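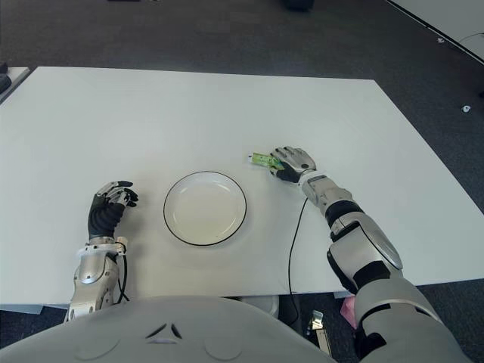 Robotic hand and plate on a white table.

Call for participants: testing a new polling place notice in Drumari

Plumance is looking for 200 residents of Drumari who are willing to read, use and criticise a new notice for voters. The notice will be sent to every household before the local election in May. It must tell each voter where to go, at what hours, and what to bring.

At the last local election the town was divided again, and it has now 19 polling districts. Many people went to the school or library where they had always voted, and they were sent to another building. Some of them did not have time to go there before closing. We would like the new notice to be understood at the kitchen table, well before election day.

Who can take part

You can apply if you are 18 or older and live in any district of Drumari. It is not necessary that you have voted before. We are especially glad to hear from people who moved house recently, people who vote for the first time, and people who do not read English as their first language. Employees of the election office and candidates of any party cannot take part.

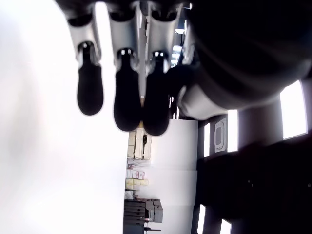

Rounded black fingertips, close up.

What you will do

You will come to one session at Blomqvist Hall, room 215. During the session you receive three versions of the notice, one after the other. With each version you are asked to find a polling place on the map and to write down the opening hours. Afterwards you speak with one of our interviewers about the words which were difficult. We do not ask which party you support, and we kindly ask you not to tell us.
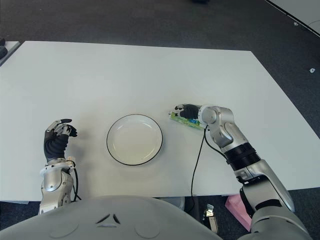 The three versions have the same text but a different layout. In the first version the address of the polling place is printed in bold. In the second it stands in a grey box. In the third it has only a thin black line around it, in the same manner as the black rim of the plate, which shows the edge very well although both plate and table are white. We want to learn which of them leads the eye to the address most quickly, also for readers with weak sight. Please bring your reading glasses if you use them.

Payment and travel

Each participant receives 78 euros, paid by bank transfer after the session. Bus tickets inside the town are paid back separately, so please keep them.

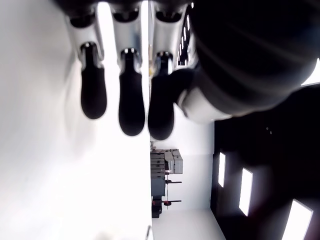
If you come by car, you can park behind the hall, from the entrance in Jasta Street. The room is reached by lift. An interpreter or a personal assistant may come with you, but please mention this in your application.

How to apply

Send us a short letter or hand in the form which is available at the reception of Blomqvist Hall. Write your name, your street, your year of birth and the times of day that suit you. The last day for applications is 2018-10-30. We answer all applicants, also those to whom we cannot offer a place. Your details are kept apart from your answers and are deleted when the report is finished.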